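Home | Forums | Reviews | Members | Log in

Bellis, new album on Zomach

staker_fan
Got my copy Friday. It's 26 minutes long, which seems short for full price. The fiddle playing is the best they've recorded, and the second side is mostly slow airs.

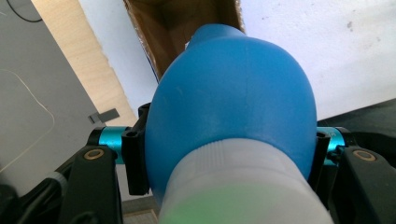
The mix puts the bouzouki too far back for me, especially on the opening set of reels.

reelset
I disagree about the mix. The bouzouki was too loud on the last one. Did you get the vinyl or the CD?

staker_fan
Vinyl. They pressed 1,000.

lowwhistle6
The CD has 9 tracks and the vinyl has 6, so that's your short running time. The live set from Bandesport is only on the CD.
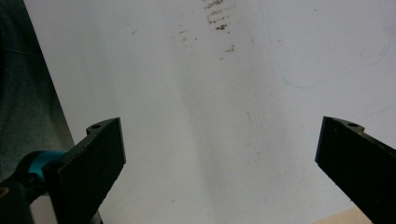

Black gripper fingers against white.

reelset
Didn't know that. The label should have put it on the sleeve. I'd still take the vinyl for the airs.

lowwhistle6
I wouldn't. The live set is the best thing they've done.
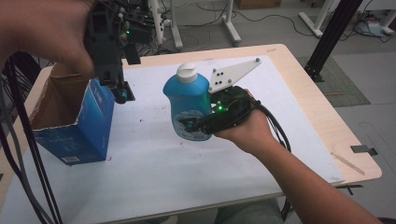

The song in the middle of it, "Staker," runs twice as long as the studio version and has a new last verse.

staker_fan
OK, I'll order the CD too.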